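Search this site Go

How to run a snack table at a village quiz night

Posted June 2020 in Halls, Fetes and Other Emergencies

A quiz lives or dies by its interval. People will forgive a dull round on rivers, but they will not forgive a queue of 35 for one packet of crisps. I ran the table at the Plolton quiz for longer than I meant to, and these are my notes.

Start with the buying. Go to the cash and carry a week ahead and buy fewer kinds than you want to. Every extra flavour adds a conversation at the till, and the conversation is always with a man who then has ready salted. My biggest order was 444 items for the joint evening with Bisau, and we were eating the remains well into October.

Price everything in round numbers. If a thing ought to be 45p, it is 50p, and the roof fund thanks you. Write the prices large on card and stand one at each end of the table, so that people can argue about them before they reach you.

Loose things go in something low and open. Bowls are fine, baskets are better, and the box it all came in makes the hall look as if it is moving house.

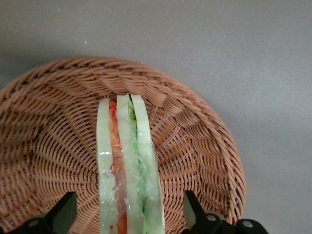 Llewellyn wrote in to say that a cloth napkin in the bottom stops small sweets working their way into the weave, and that the napkin must be a dark one, as the chocolate always wins.

Next, the layout. Put drinks at the far end from the money. It feels backwards, but people with full hands move along, and people with empty hands stand about discussing the picture round. Crisps go in the middle. Chocolate goes nearest the cash tin, where you can keep an eye on it – and on the quizmaster.

Give the bars some height. Things lying flat on a table look like leftovers, while the same things on a step look like stock. Face the labels towards the customer and fill gaps from behind as you sell. Don't put everything out at once. A heap makes people think there will be plenty later, and they wander off.
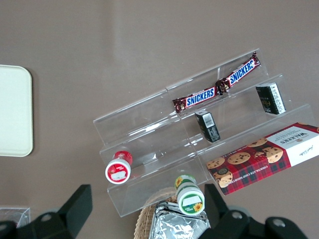

What do you do with chocolate on a hot night?
Keep most of it in a cool box under the table and bring up a handful at a time. If the hall has a fridge, use it, but write your name on the bag.

Open the table ten minutes before the interval, while the last answers are being marked. You need two people: one to take money and one to fetch. If you have only one, sell in pairs of items and give up on change altogether.

Afterwards, count the tin before you fold the table. At Lostard they did it the other way round and spent the rest of the evening on their knees.

Filed under: catering, quiz nights, fundraising

We use cookies to remember your settings. Accept Manage choices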